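Gostano erweitert Greifbaukasten um Handgelenkkamera Covley

Kornitz, im Mai. Gostano liefert den Greifbaukasten Angelovski ab sofort mit dem Kameramodul Covley aus. Das Modul wird zwischen Flansch und Greifer verschraubt und wiegt 137 Gramm. Die Bauhöhe des Greifers nimmt dadurch nicht zu. Strom und Daten laufen über eine gemeinsame Leitung, die durch den Arm geführt werden kann.

Die Bildauswertung erfolgt auf der mitgelieferten Steuereinheit. Ein externer Rechner ist nur zum Einrichten erforderlich. Die maximale Öffnungsweite des Parallelgreifers beträgt 54 Millimeter. Vorhandene Baukästen lassen sich nachrüsten, die Kalibrierplatte liegt dem Nachrüstsatz bei. Der Satz kostet 676 Euro zuzüglich Mehrwertsteuer. Bestellungen nimmt der Vertrieb in Kornitz entgegen.
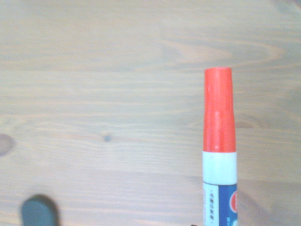

Covley erfasst Objekte im Nahbereich des Greifers und übergibt Lage und Hochachse an die Bahnplanung. Zylindrische Teile werden auch dann verarbeitet, wenn sie nur teilweise im Sichtfeld liegen. Bei einem aufrecht stehenden Stift mit rotoranger Kappe auf heller Holzplatte stützt sich die Erkennung auf den Farbwechsel zwischen Kappe und weißem Ring. Maserung und Astlöcher des Untergrunds lassen sich über einen Schwellwert ausblenden. Dieser wird je Arbeitsplatz einmal eingestellt und in der Steuereinheit gespeichert. Das Handbuch umfasst 146 Seiten und ist in deutscher und englischer Sprache erhältlich.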